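Can a machine do your chores yet? Tips for floors, plants and laundry

By Lucimara Figueiredo — December 2020

Readers write to me often with the same question: when can I stop doing this myself? I kept house for other people for many years, and now I teach the work to beginners. So I will answer room by room, with what I know, and I will tell you how to prepare the place so that a machine has a chance.

Floors

The floor is the chore where machines are most advanced. A round vacuum robot will clean an open, smooth floor quite well. Its enemies are low and thin: cables, the feet of stands, the fringe of a rug. Before you start it, go down on your knees once and look at the room from that height. You will see many things you did not notice standing up.

Lift each cable or fix it along the wall with clips. Fold any tripod you do not use. Put plant pots together on one side, so there is one obstacle and not three.

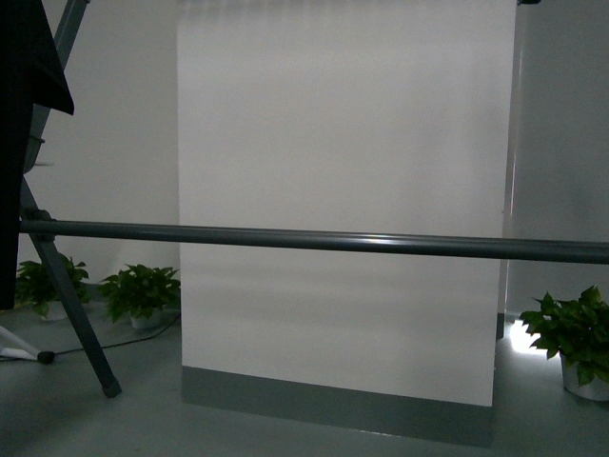 Plants, stand legs and a thin cable on a smooth floor.

If you mop by machine, first sweep the corners by hand. My colleague Odair Guimarães ran a mopping robot in his hallway from May, and the middle was always nice, but along the baseboard there stayed a gray line. He now wipes this line with a damp cloth, one time in the week.

Laundry

We have had a machine for washing for a very long time, and it is a good one. The part that is still missing is everything before and after it. Somebody must carry the bin, take out the clothes, look in the pockets, close the door and later fold.

A robot arm can pick up a cloth. I have watched this, and it is slow but it works on some days. Dark clothes in a crumpled pile are difficult, for the machine must find where one piece ends and the next begins. It is the same for me in bad light, I must say.

What helps, for a person and also for a machine:

Use an open bin with handle holes, and do not fill it to the top.
Put the bin on the floor near the washer, but leave space for the door to swing.
Sort by color before the clothes go in the bin.
Keep the floor in front of the washer free. 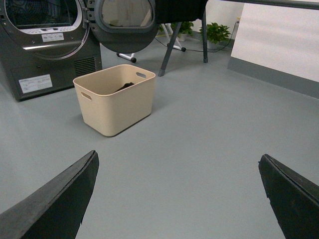 Can I buy a robot that folds my clothes?
For a normal home I would not plan on it now. Folding needs soft hands and many small decisions, and the machines I have seen want each piece laid out for them first.

Watering plants

A simple timer with a drip hose does this well, if the pots stand close to one another. Put a saucer under each pot before you trust the timer. Luana Falcão left hers running for 21 days and lost only one fern, but the saucers were full when she came home. Turning the pots to the light and wiping dust from the leaves is still work for your hands.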